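Student Robotics Team Advances to Final Stage of Simulation Challenge

Welalwood College News | School of Engineering

A team of undergraduate students from Welalwood College has qualified for the final stage of the Avby Simulation Challenge, a student competition in which robot control programs are developed and judged entirely in software. The final will be held in August.

The Welalwood entry was prepared in the Applied Robotics course taught by Dr. Ileana Olteanu. Nine students worked on the project over the spring term, under the technical direction of Ashwin Warrier, a graduate assistant in the School of Engineering. The team competes under the name Flercombe, after the residence hall in which its first meetings were held.

Entrants in this year's challenge are asked to write a program that guides a two-fingered gripper in placing a small tool inside a tray and later taking it out again. The program receives only the view from a virtual camera mounted near the gripper. It is not told where the tray is or how it is turned, and the lighting changes from one trial to the next. Each entry is run through 200 trials, and the results are combined into a single score.

"The students were surprised at how much of their time went to shadows," said Dr. Olteanu. "A dark patch on the floor of the tray can look to the program very much like an edge. They had to learn to deal with that before they could make real progress on the grasp itself."

The red and white tool and the green tray are the same for all teams. Students at Welalwood reviewed the camera views from their practice runs at weekly meetings, paying close attention to trials in which light and shade broke up the floor of the tray.

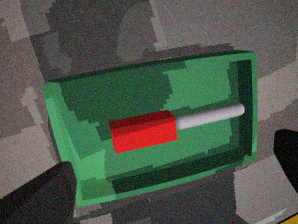

Qualifying Round

In the qualifying round, the Flercombe team finished with a score of 412, placing it among the seven teams invited to the final. The college last entered the challenge two years ago and did not advance on that occasion.

Cosmin Ursu, a third-year student who led the work on grasp planning, said the team made its most important change late in the term. The first version of the program chose one approach to the tool and kept to it. The revised version checks the angle of the tool again shortly before the fingers close, and it can back away and start over if the angle has been misjudged.

"It made every trial slower, and we argued over it for some time," Mr. Ursu said. "The scoring takes time into account, so there was a cost. We decided that a slow grasp was worth more to us than a fast miss."

Horațiu Vasiliu and Aurel Matei, both second-year students, were responsible for the vision portion of the program. Their work will also be presented at the School of Engineering's open house in the Aaltonen Building, where visitors will be able to watch recorded trials and speak with members of the team.

Preparation for the Final

The task in the final will be similar to that of the qualifying round, although organizers have informed teams that the tool may be placed at steeper angles and that some trials will include a second tray. The team will continue to meet in the Aaltonen Building computer laboratory through the early summer - with a short break following examinations.

Students who wish to enroll in Applied Robotics for the fall term should contact the School of Engineering office. Prior completion of the introductory programming course is required. No previous experience with robots is expected.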